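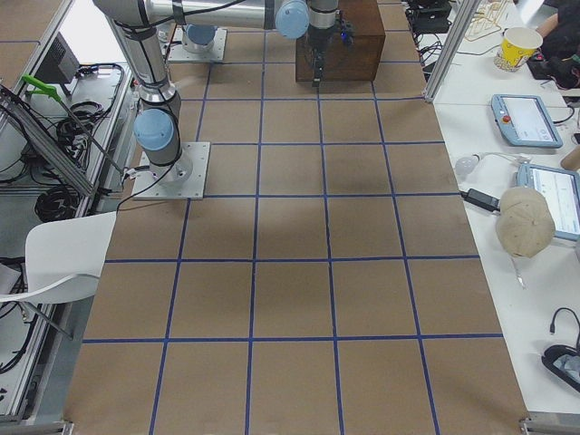 갈색 크라프트지 위에 진한 파란색 테이프로 칸을 나눈 작업대.

브레스브리지 포장 가게들, 비닐 접고 종이로

2021년 2월 6일

요즘 브레스브리지 시장 골목에 가보신 분들은 아시겠지만, 장바구니에서 나는 소리가 달라졌어요. 바스락바스락! 비닐 소리 말고 두툼한 갈색 종이 소리요. 저도 어제 양파랑 치즈를 사러 갔다가 집에 와서 보니 봉투가 전부 종이더라고요.

시장 상인회가 이달부터 비닐 포장을 그만 쓰기로 했는데, 참여하는 가게가 벌써 75곳이래요. 골목 끝 생선 가게 두 곳은 아직 빠져 있고요(얼음 녹은 물 앞에서는 종이도 별수 없다고 하네요). 그 두 집은 왁스 먹인 종이가 들어오는 대로 합류할 생각이랍니다.

제가 제일 먼저 들른 곳은 캘러웨이 형제네 식료품점이었어요. 형 라일 캘러웨이 씨는 계산대에서 봉투를 접느라 고개도 못 들던데, 그래도 말은 어찌나 많이 해주시던지요. "처음 며칠은 손가락이 다 베였어요. 지금은 눈 감고도 접습니다." 옆에서 동생 에이머스 씨가 눈 뜨고도 삐뚤게 접으면서 무슨 소리냐고 한마디 해서 줄 서 있던 손님들까지 다 웃었답니다.

가장 궁금한 건 역시 값이잖아요. 종이봉투가 비닐보다 비싼 건 맞아요. 그래서 상인회는 종이를 가게마다 따로 사지 않고 제지업체 부르카르에서 한꺼번에 롤로 들여오기로 했어요. 첫 주문이 101롤이었는데 시장 뒤 창고에 쌓아둔 걸 보니 입이 떡 벌어지더라고요. 롤을 가게별로 나누는 일은 잉리드 홀러웨이 씨가 맡고 있어요. 원래는 단추 가게를 하시는 분인데 요즘은 단추보다 종이를 더 많이 만진다고 하소연을 하시더군요.

불만도 없지는 않아요. 비 오는 날이 걱정이라는 손님이 꽤 있었고, 저도 사실 그 편이에요. 작년 11월에 종이봉투 밑이 터져서 귤을 언덕길에 줄줄이 굴려본 적이 있거든요! 향신료 가게 발라스카스의 샤흐람 솔타니 씨는 봉투 바닥을 한 겹 더 접어서 쓰는데, 시간은 좀 더 걸려도 병을 넣어도 든든하다고 합니다. 제가 산 올리브 두 병도 그렇게 싸주셨고, 집까지 멀쩡히 왔어요.

다 쓴 종이는 깨끗하면 시장 입구 수거함에 넣으면 돼요. 기름이나 양념이 묻은 건 받지 않으니 집에서 따로 버리셔야 하고요. 테이프는 꼭 떼고 넣어달라고 홀러웨이 씨가 저한테 몇 번이나 당부하셨으니 여기에도 적어둡니다.

장바구니를 직접 들고 오는 손님에게는 가게마다 조금씩 덤을 준다고 해요. 캘러웨이 형제네는 사과 한 알, 발라스카스는 월계수 잎 한 줌이래요. 빵집은 뭘 줄지 아직 고민 중이라는데, 저는 계피빵 자투리에 한 표 던지고 왔습니다.

다음 상인회 모임은 이달 말 시장 안 찻집 스케도라에서 열려요. 생선 가게용 종이와 비 오는 날 대책이 안건으로 올라 있고, 손님도 와서 의견을 낼 수 있답니다. 저는 귤 이야기를 하러 가려고요.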